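Rikgate small electronics reuse project
Progress report to the Stulen fund, second period
Prepared by Carolina Teixeira

The short version is that we are behind, and I am less sure than I was in the spring that the original target made sense. The application promised 200 sets of wireless earbuds checked, cleaned and passed on by the end of the grant. We have passed on 19.

Supply is fine. Hakim Pasaribu has drop boxes in three shops and they fill up faster than we can empty them. What people put in them is another matter. We get cases without earbuds, earbuds without cases, and a lot of single pieces whose partner is presumably under a car seat somewhere. The application assumed that most sets would arrive complete. I signed off on that assumption and would not do so again.

Numbering each case by hand was Olga Cardoso's idea, and it has cut down on mix-ups at the bench. The yellow foam holders were a good buy too. They keep a case upright while someone works on it, and they cost very little.

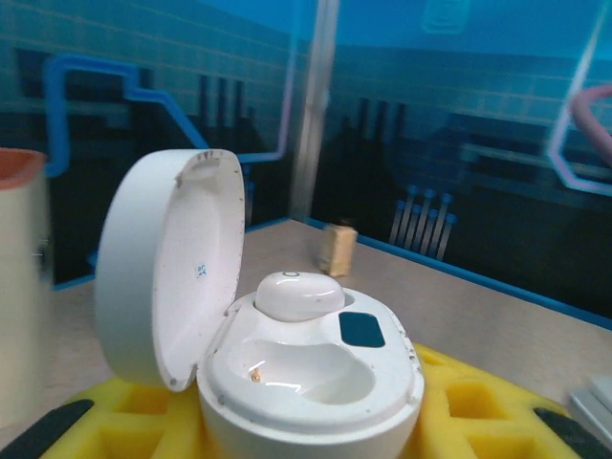
Rikgate workshop, October

Number 25 has one earbud in its cradle and an empty space beside it. The rim has a few chips and some specks, and the inside of the lid is scuffed. Wear like that I can live with. The missing earbud is the real cost, and no amount of cleaning changes it.

Graça Cardoso proposes matching single earbuds across donations of the same model. I remain doubtful. Her trial took two afternoons and gave us two working pairs - pleasant for the people who got them, but hard to defend as a use of paid hours. She would like to try again with a larger pile. I have agreed to one more round.

Mitosano offered us a discount on its testing software. We have not taken it up, as I have yet to see what it tells us that charging a pair and listening to it does not.

Spending is under budget, mainly on account of the slow pace, so please don't read it as thrift. Conceição Antunes has the receipts and can send copies. For the next period I would ask you to let us count single earbuds and empty cases sent for recycling as a separate result, and to lower the reuse target to something we can meet. I will send a proposed figure once Graça's second round is finished.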